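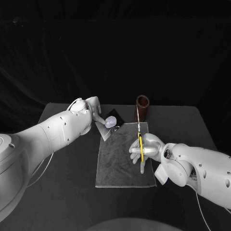

커스터드 푸딩 표면에 기포 구멍이 생깁니다

작성: Valum

노른자 네 개, 전란 한 개, 우유 400ml, 설탕 90g 배합입니다. 우유를 80도까지 데워 달걀에 섞고 체에 한 번 내렸습니다. 157도로 예열한 오븐에서 중탕으로 40분 구웠는데, 가운데는 매끈하고 가장자리 쪽에만 바늘구멍 같은 기포가 남습니다. 틀은 지름 16cm 금속 원형입니다. 온도 문제인지 섞는 방법 문제인지 알고 싶습니다.

답변 2개

Zemero
가장자리에만 생긴다면 과열 쪽을 먼저 의심해야 합니다. 금속 틀은 열전달이 빨라 벽면 쪽 반죽이 먼저 익고, 90도를 넘기면 구멍이 납니다. 중탕 물은 틀 높이의 절반 이상 채우고, 바닥에 행주를 한 장 깔아 틀이 팬에 직접 닿지 않게 하십시오. 오븐 설정은 145도로 내리고 시간은 10분 정도 늘려 봅니다. 흔들었을 때 중앙만 살짝 떨리면 꺼냅니다. 오븐 내부 온도는 표시값과 다를 수 있으니 별도 온도계로 확인하는 편이 좋습니다. 섞을 때 들어간 공기는 보통 윗면에 거품으로 뜨므로, 붓고 나서 10분 두었다가 걷어내면 됩니다.

Stalance
저는 그냥 찜기에 약불로 합니다. 뚜껑에 면포 씌우고요. 오븐은 안 써 봐서 온도는 모르겠네요. 체는 두 번 내리는 게 낫습니다.

Valum
145도에 50분으로 다시 해 보겠습니다. 행주는 깔지 않았었습니다.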